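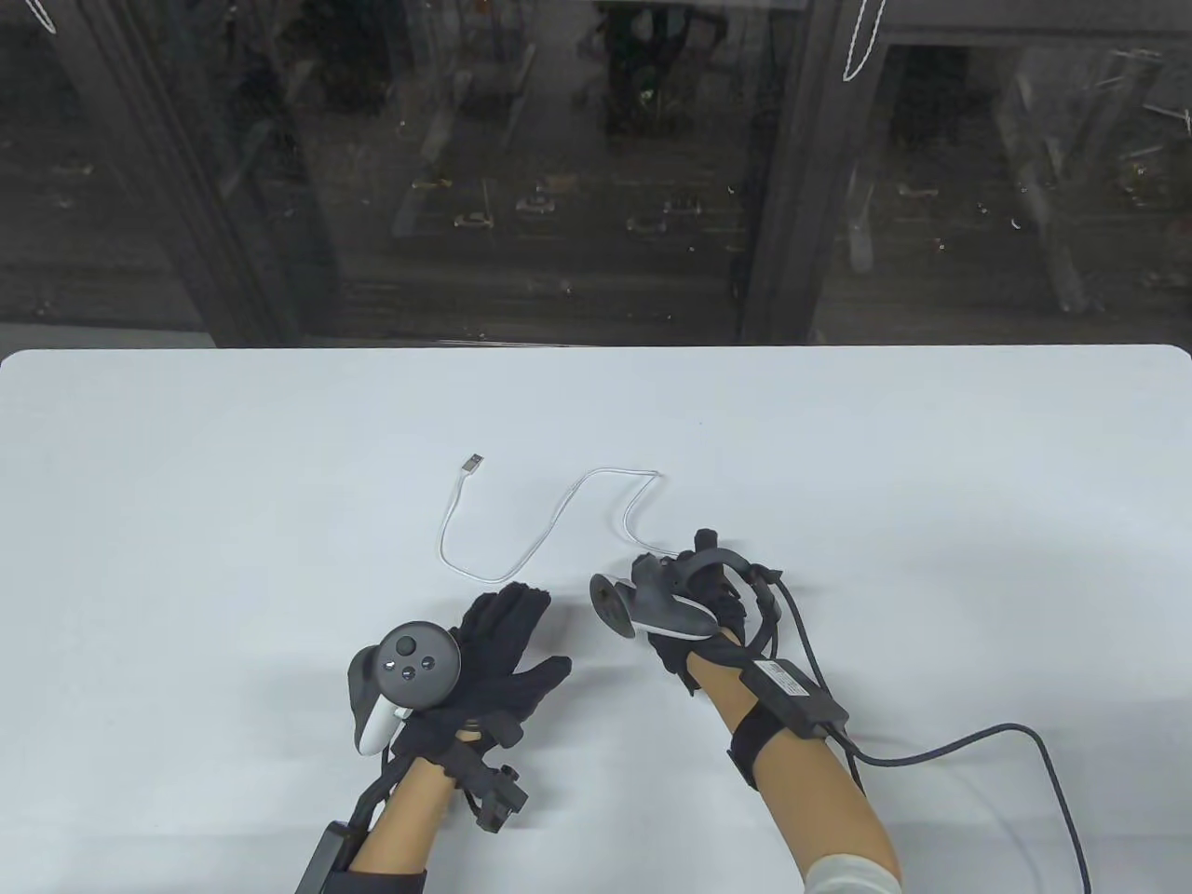

1. Why we chose a talent show

Our group looked at how a televised singing contest keeps its viewers when the judging panel changes. We picked Homelholm, a regional show in its fourth series, as two of its three judges left before filming began in February.

2. What we did

We watched all 60 episodes and collected 3,599 public comments from the Plarnlow fan forum. From these we took 700 at random and sorted them by topic. Comments in other languages were left out.

3. Results

In our sample, 52 per cent of comments mentioned a judge and far fewer mentioned a song. Saliba, the duo who won series three, was the only act discussed as much as the panel. Complaints about the new judges were heaviest in the first two weeks and then dropped. Most were about scoring, mainly the low marks for ballads.

4. Limits

Forum users are keener than most viewers. Two of us sorted the comments separately and disagreed most often on jokes, which we put under "other".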